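Category: Sports Science / Racket Sports / Match Analysis

4.2 Rest between matches and second-set performance

The earlier sections dealt with ranking gap as a predictor of match outcome. Here we look at the rest a player has had since her last completed match. Qualifiers are the useful group for this purpose. A player who comes through qualifying has usually played two or three matches before the main draw begins, while a seeded player may have gone a week or more without a competitive match.

The records come from the Prudthorpe archive of women's hard-court singles, which holds 1,207 completed main-draw matches with start and end times for every set. Of these, 292 paired a qualifier with a seeded player. Retirements and walkovers were removed before the count. Matches interrupted by rain for more than 30 minutes were kept but flagged, and the models were run with and without them. The differences were small and do not change anything reported below.

Rest was measured in hours, from the last point of the previous match to the first point of the current one. Where a player had entered doubles at the same event, the doubles match was counted as a previous match if it went to full length. Ross Sutherland coded the doubles entries by hand from the daily order of play. A few night sessions finished after midnight and had been filed under the wrong day in the archive; these were corrected before analysis.

Following Higuchi, we treat the share of return points won as the main outcome and split it by set. First-set values showed no clear link with rest in either group. In the second set the picture was different for qualifiers. Those with less than a full day of rest won a smaller share of return points than they had in the first set, and the drop was larger when the first set had gone to a tiebreak. Seeded players showed no such drop at any level of rest, though very few of them had played the day before.

We also checked whether the result depended on a small number of long matches. Removing the longest matches in the sample made the estimate less precise and left its direction unchanged. Court speed, entered as a three-level rating, had little effect. Temperature was available for only part of the sample and was left out of the final model. Serve speed would have been a good second measure of fatigue, but the archive has it only for show courts, and qualifiers are often scheduled elsewhere in the opening rounds.

Among the qualifiers, 86 won their match against the seeded opponent. Most of these wins came in straight sets, so the second-set drop described above is estimated mainly from matches the qualifier lost or took to a third set. This should be kept in mind when reading the coefficients.
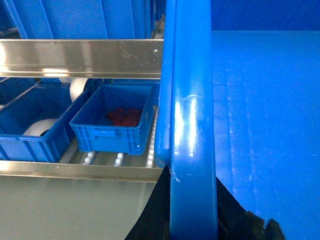 Figure 4. Blue plastic surfaces and steel rails, close view.

Does a short rest make a qualifier more likely to lose to a seeded player? The data do not settle this. Short rest goes with weaker returning in the second set, but its link with the final result is too uncertain to separate from the ranking gap.

Scheduling adds a further problem. Tournament staff sometimes give a late start to a player who finished late the night before, so rest is partly a response to how hard the previous match was. We adjusted for the length of that match in games, which handles some of the problem. Point-by-point data from the previous round would handle more of it, and we did not have those for qualifying matches.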